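News > Community > Food and Kitchens

We use cookies to remember your settings and to see which pages get read. Accept | Manage choices

Clullholm Kitchen Library Reopens With Room for More Cooks
November | By Akosua Amoah, Tsikata Kitchen Library

CLULLHOLM — The Tsikata Kitchen Library is open again after a summer of building work, and the shelves are fuller than they have ever been! Members can now borrow from 406 items, from stockpots and pasta rollers to rice cookers, steamers and cake pans in sizes most of us would only use once a year.

The library began as a single cupboard in the Rullummont Street community hall. Last year members took home nearly 3,000 loans, and the waiting list for the big canning kettles ran into October.

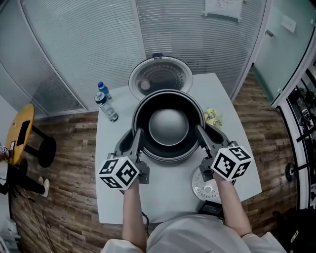 Borrowing works the same way as before. Members choose up to two items at a time and keep them for a week, with one renewal if no one else is waiting. The catalog has been rewritten from scratch, so a search for "dumplings" now brings up everything a dumpling night might call for — steamers, rolling pins, the wide skillets with lids.

"People come in for a waffle iron and leave talking about their grandmother's fish stew," said Akosua Amoah, who runs the library. "I love that part of the day. We wanted more space for it, and now we have it."

The winter class list is out too. There are 88 places across the season, covering jollof, flatbreads, pickles, weeknight soups and a very popular session on cooking for one. Beginners are welcome at all of them, and ingredients are included for members.

A small grant from the Nendska Fund paid for the new shelving and a second sink, and it will also cover repairs through next spring. Cords, seals and handles can be reported on the slip that comes with each loan.

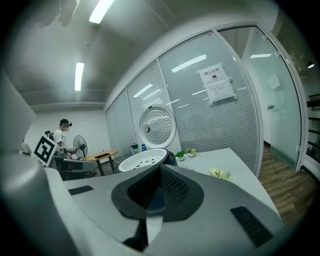

Opening Hours and Joining

The library is open from 10 a.m. to 6 p.m. Membership forms are at the front desk, and anyone living in Clullholm or Rullummont can join. Bring proof of address. Returns can be left with the desk until closing, washed and with all their parts, please.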